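Womodcombe Robotics Club
Arm and gripper safety check, before the Jomurcombe meet
Filled in 25 June 2022

Same form as always, with my notes under each line. Students did the checking, I did the writing, and I've left my grumbling in. OK means leave it alone, FIX means it gets done before the arm is powered again, WATCH means look at it every session.

SECTION A: BEFORE THE POWER GOES ON

A1. Emergency stop is on the table, within reach of whoever is driving
OK
It had wandered to the far side of the laptop again. Moved back. I've put tape down where it goes, so please use the tape!

A2. Emergency stop tested (press, confirm the arm goes limp, release, restart)
OK
We did it 2 times, once standing still and once in a slow move. Remember the arm sags when you hit the button, so keep your hand out from underneath it.

A3. Base clamps tight
FIX, done
The back left one took most of a full turn. I'd like to blame the table, which does shake, but I think we just skipped it last week. Whoever sets up does all the clamps, please, and then a second person does them again.

A4. Supply set correctly and fused
OK
The Mikkelsen supply is still the good one. The older one is in the cupboard with a label on it and it can stay there until somebody has looked at the plug.

A5. Safety glasses on everyone inside the tape line
OK
Had to ask twice. Parents watching from the doorway are fine without, but if you step over the line to get a better look (I know, I know) you need a pair.

SECTION B: WIRING

B1. Pull test on every connector, gentle, one finger
WATCH
All of them held. The little one at the wrist moves more than I'd like. It didn't come out, but I could wiggle it.

B2. No bare wire ends near anything live
WATCH
We have a habit of leaving spare ends sticking out after a repair and telling ourselves we'll trim them later. Trim them now, or cap them and write it in the log. I'd take a messy log over a short.

B3. Cable slack checked through the full range of motion
FIX, done
Run the arm slowly to both ends of every joint and watch the cables the whole time, not the fingers. At full left twist the thick cable was going tight. We gave it more slack and tied it again, loosely. Don't crank the ties down; we've crushed one cable that way already and it took an entire evening to find.

B4. Wire colors match the sheet
OK
The sheet is taped inside the lid of the Drutine box. If you swap a wire for a different color because that's what was in the drawer, change the sheet the same day. I was guilty of this one in November and it cost us a servo.

SECTION C: GRIPPER

C1. Both fingers on straight and the screws snug
OK
Snug means snug. Small screwdriver, two fingers on the handle, stop when it stops.

C2. Gripping faces clean, ridges not worn flat
WATCH
The log says 1,831 closes on this pair. The last pair was starting to slip by the end, so I'm keeping an eye on these. Clean them with the dry brush only! Somebody used the spray stuff on the old ones and they were slick for days.

C3. Fingers close evenly, no crunching noise
OK
Sounded fine to me and to the students, whose ears are a lot better than mine.

C4. Grip limit set to the soft setting for cloth and film
OK
It's 76 in the settings file. If you open the file and see anything else there, stop and ask who changed it. Nobody will be in trouble, I just want to know.

C5. Nothing loose that can wind into the wrist
WATCH
This is my big one for soft material. Draped stuff gets everywhere, and the folds can creep back toward the cables while you're staring at the tips. One student drives, one student watches the back of the wrist and has permission to yell. Hoodie strings and lanyards count too, and so does hair. There's a jar of hair ties on the shelf.

SECTION D: WORK SURFACE

D1. Surface wiped and clear of tools
FIX, done
Found a hex key. There is always a hex key.

D2. Seams and edges flat, nothing for a fingertip to catch on
OK
Run your palm over it with the power off. We lost a nice run last spring to a lifted edge and I'm still a bit sore about it.

D3. Approach height checked at slow speed before any full speed run
OK
The first approach of the day is always slow. Yes, even if it was perfect yesterday, and yes, even if we're running late.

SECTION E: SHUTDOWN

E1. Arm parked low, gripper open, power off at the wall
OK

E2. Log filled in, with run number
OK
We're up to run 1,003, which made everyone cheer. Please write your run numbers so I can read them.

E3. Batteries on the charging shelf, not in somebody's backpack
OK this time

STILL TO DO BEFORE JOMURCOMBE
Replace or re-seat the wrist connector from B1.
Pack the spare fingers with their own screws in the same bag.
Print two clean copies of this form, and bring pens (we borrowed one from another school last year and I believe we still have it).
Practice the emergency stop with the newer kids, so that each of them has pressed it at least once. 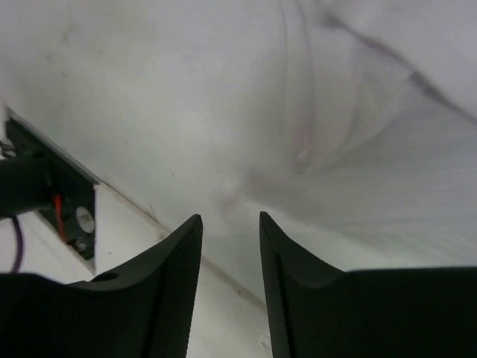
Celia Warnock
Faculty advisor and safety lead, Womodcombe Robotics Club

Gripper fingers with the soft white material, for sections B and C. Look for the fine ridges on the inner faces when you do C2, and check the red wire and the purple wire over on the left while you're at it. Put your initials next to any line you re-check and leave the form in the front pocket of the log binder.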